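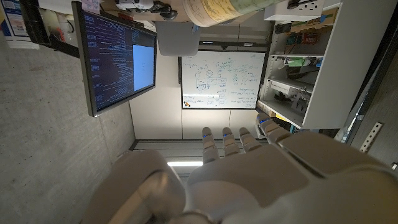 The big screen and the grey carpet at our end of the office

I bought the Eide monitor arm in January, and now I have used it for 9 months, so I think I can say something fair about it. I write this mostly for people who have an old desk with a thick top, like me.

The arm came in a flat box with all the screws in small bags. The paper instructions are only drawings, and the drawing for the clamp is wrong. It shows the rubber pad under the desk, but the pad belongs on top. I put it together two times before I understood this. My colleague Vandana Rawat helped me to hold the screen, and I would not try that part alone.

The clamp opens wide enough for my desk, but only just. If your desk has a metal beam at the back, please measure first. There is a second way to fix it, with a bolt through the cable hole, and Elsa Backlund in our office uses it like this. Hers is more steady than mine when she types.

Moving the screen up and down is very smooth. Turning it from side to side was stiff in the first weeks and became easier later. What I like less is the tilt. With a heavy screen the head goes slowly down, and by Friday I am looking at it from above. You can tighten it with the small key, but then it is hard to tilt by hand. I keep the key in my drawer – it needs a quarter turn every month, roughly. 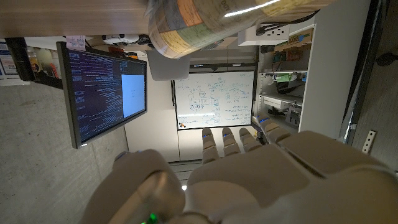

Terminal window open, text in blue and white

The cable clips are the weak point. They are thin plastic and 2 of mine broke when I changed a cable. I wrote to the shop in Ornalville and they sent new ones without cost, which was kind, but the new ones are the same type. Now I use cloth tape and it looks fine.

Before this I had an arm from Stulero. It was cheaper and held the tilt better, but it made a noise each time somebody walked past, and the paint came off at the joint. I do not miss it.

I would buy the Eide again for a light or medium screen. For a heavy one I would look for something with a stronger head. Four stars from me, and the missing one is for the clips.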